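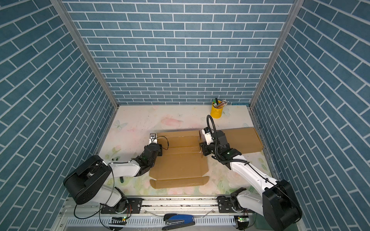 How many days' worth of hay should a small household with rabbits or guinea pigs buy at once?
Buy what you can keep dry and dark for two to three months. Beyond that, color and smell fade, and the animals start leaving more of it.

Storing the bale
Compressed hay needs air. Keep it off concrete, on slats or a pallet, with a gap of a few inches behind it. Do not seal it in plastic; moisture left in the stems will condense and mold will follow. A cotton sheet over the top keeps dust and light off. Check the center of a new bale by pushing a hand in. If it feels warm, open it up and spread it out the same day. 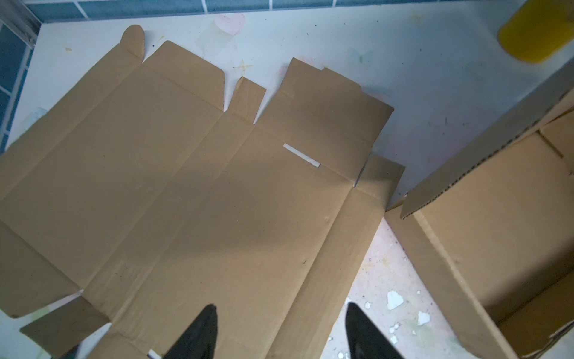
Cut the straps only when you are ready to use the hay, and take slices from one end. A 17 kg bale loosens to several times its packed volume, so have the bins ready first.

Bedding
Paper pellets hold more liquid than shavings by weight, but they break down to powder when soaked. Two inches is enough in a litter tray. For a full pen floor, use a thin layer of pellets under a deeper layer of shavings. The Flania pellets are dense and low in dust. The Rundano ones are softer and need changing sooner – in my trays, a day sooner.

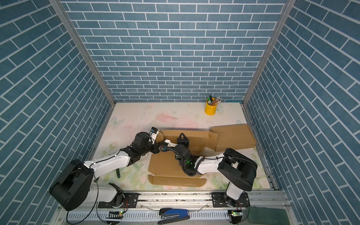
Scoop wet corners daily and strip the tray twice a week. White vinegar and water in equal parts will lift urine scale; leave it for ten minutes, rinse, and dry the tray fully before refilling.

Pests
Small moths near the feed usually come from grain, so check the pellet bag before blaming the hay. Move dry feed to a lidded bin, wash the shelf, and freeze any suspect bag for four days at 0°F.
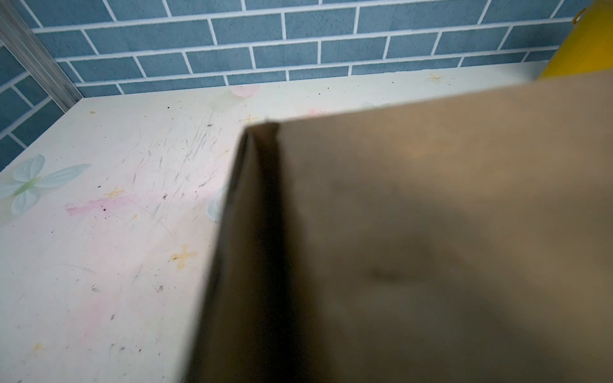 Write the opening date on the lid of each bin. Finish the old feed before adding new, and wipe out the crumbs in between. Vitamin C in guinea pig pellets declines after opening, so buy the smaller bag even if it costs more per pound.

Last updated 8/26/24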